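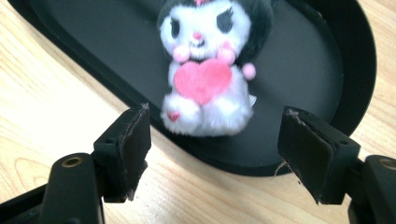

Soft toys are the hardest thing on the list, Soledad Lozano told the group in the first week of October, and the rest of the club took that as a dare.

4.2 Collecting the demonstrations

Our task was simple to state: move a plush toy between the table and a black oval tray. Members worked in pairs with the hand-held gripper, and by the end of term we had 506 demonstrations — far more than we had dared hope for! We kept 16 of the clumsiest attempts in a separate folder, as they turned out to be lovely teaching material for the new starters.
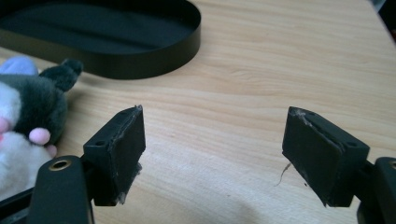 Figure 3. Open gripper over the table, with the tray and a plush toy to the left.

Would it not be fairer to test with the toy in places the club had never tried, asked Vega Palacios when we shared an early draft. We liked this so much that we added 79 extra trials, all from new starting places, and report them on their own in Section 5.

Last updated: October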